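Skorcombe Makers Forum > Robots and Automation > How many demos before you vary the objects?

savita_u
August 2018
Hello all, hoping some of you kind people can settle something for me. We've been teaching our arm by hand, driving it through little household jobs with the wrist camera running, and I've got 62 good demonstrations of picking up a basket by the rim. Same basket every time. Ravindra says I should have changed it long ago, and I say you want one thing solid before you start muddling it. Who's right? (Please be gentle, I've still got to share a bench with him -- Savita Upadhyay, for those who know me from the Stirow evenings.)

stirow_steve
Lovely to see you on here, Savita! I'm with you, mostly. When I did my cups I kept to a single cup for the first 30 and it saved me no end of head-scratching, as when the thing went wrong I knew it was my driving and not the cup. But 62 is a lot of one basket. I'd have moved on at half that.

semwal_r
Ravindra here, the one being complained about. My point was never that she should swap baskets on day one. It was that all 62 start from nearly the same place, with the arm coming in from the same side, and a policy will happily learn "go there and close" without looking at anything. Turn the basket a bit between goes, that's all I ask.

mossy_kettle
Agree with Ravindra, sorry Savita. I had this on my Sosura build with a tray. It was perfect until I moved the tray a hand's width, and then it grabbed at thin air with tremendous confidence. I threw out 17 demos in the end and did them again with the tray all over the place, and I was a much happier woman.

stirow_steve
Did you need to throw them out, though? I'd have kept them in and added the new ones on top. Old demos are still good driving.

mossy_kettle
Possibly! I was cross at the time.

savita_u
Right, well, I've slept on it and had a go this morning, turning the basket between runs and putting something in it as well, so that the inside doesn't always look the same. I'm taking it by the twisted edge with a finger either side, and one bread roll for company.
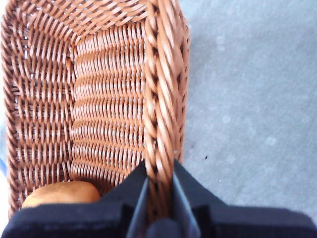
The bit I keep dithering over is how long to hold still once the fingers have closed. I've been waiting a good while before lifting, from nerves as much as anything, and I wonder if I'm teaching it to dawdle. Do you trim the pauses out afterwards, or just try to drive more briskly?

semwal_r
Trim them. I've said this.

stirow_steve
I'd go the other way and leave a short one in. If you cut every pause it starts lifting before the grip has settled, or mine did. Three of my cups will never be the same.

lou_srivastava
Could you do a batch each way and train on both? It's more work, I know, but then you'd have an answer for your own arm and wouldn't have to take anyone's word for it. I'd love to hear how it goes, I'm starting on drawers in September and will have just the same trouble.

savita_u
Good idea, Lou, I'll do that. Ravindra can drive the brisk ones.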